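Search this blog
Type and press enter

Can it do the washing-up yet?

Posted by Yến Khúc, May 6, 2020
14 comments

My mother asks me this question every time I telephone her. She knows that I write about machines, and she has a sink. For her the whole subject of robotics is contained in that sink. I used to answer "not yet, maybe in some years", and she would say that her neighbour also promised to fix the fence in some years.

So this spring I decided to try to give her a proper answer. I read a lot, I wrote to people, and I made a list of chores which I do in one normal week at home and in the small shop where I help on Saturdays' behalf (my aunt has the Saturdays, I take what she leaves). Folding towels. Emptying the shopping bag. Putting the onions in the onion basket. Wiping the shelf under the oil bottles. Finding the lid that fits the box. It is a dull list and I recommend to everybody to write one, you will be surprised how much of your life is moving a thing from one container into another.

This last kind of work is where the machines are nearest to us, I think. In the trade it is called picking. At Distport, the warehouse where my cousin Lâm works, there are 30 people on one shift and most of them are picking: you take the thing from the bin, you put it in the box, you take the next thing. Lâm says that after a month your hands know the work and your head can go somewhere else. He plans his dinners.

For a machine it is the opposite. It has no difficulty to be bored, but the hand must be told everything. A factory robot that welds car doors has an easy life in comparison, because each door comes to the same place in the same position. In a bin the things lie as they fell. One is in the corner, one is leaning on another, one is smooth and one has bumps. You and I do not even look properly when we put a hand into a toy box or a vegetable drawer. We feel the thing, we push it a little away from the wall, and the fingers close. 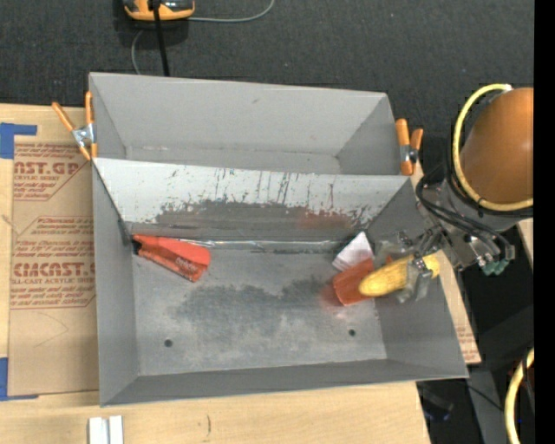 A gripper with an ear of corn, at the side of a metal bin.

I like to look at the corn because it is a good example of something I would have called easy. It has a thick middle and a rounded end, and it is almost made for a hand. But look how close the other things are. One finger must go behind the corn, next to the white piece, and the other must come across the front, with an orange-red block just beside. When I take a corn cob from a crowded drawer I knock over two other vegetables and I do not care. A machine may knock them also, but then the heap is different from before, and it must look again and decide again.

And then there is the corner. At home my worst enemy is the last teaspoon in the drawer, which lies flat along the wall so the nail has to go under it. The red-orange wedge at the back left of this bin would be my teaspoon. Two walls close by means two directions from where the fingers cannot come.

I also notice the clamps. There is one on each side of the bin, with orange handles, the same sort my father used when he glued chairs. I find this sympathetic. We imagine the future as something very smooth and white, and in reality it is scratched metal on a wooden table, and clamps.

Now to the question of the home. I wrote to a small firm, Caltance, which makes arms for kitchens of canteens, and a very patient engineer answered me. Their machine, the Jetix, sorts cutlery after washing. In one test they gave it 619 pieces and it left 2 on the belt, both of them ladles. I thought this was wonderful. Then I asked if it could sort the cutlery in my kitchen, and he wrote back: "Do you have a belt?" I do not have a belt. I have a drawer which must be lifted a little when you open it, and a grandmother's spoon that is too long for every section.

This is my main conclusion from the reading, if I can call it so. The machines can already do many chores if we bring the chore to them in the right way. On a shop floor this is possible, since there is money and space to arrange everything around the arm. In a flat, the person who would arrange everything is the same person who wanted to escape from the work.

When I told my mother all this, she listened quite long. Then she asked how much is such an arm, and I said that I do not know exactly, but much more than a dishwasher. She does not want a dishwasher either. She says that it does not clean the pot.

I will write in November about folding, which is a harder matter, and about my attempts to explain to Lâm how he folds a T-shirt so that I could write it down as steps. We have reached step nine and the sleeves are still outside.

1,773 views
30 shares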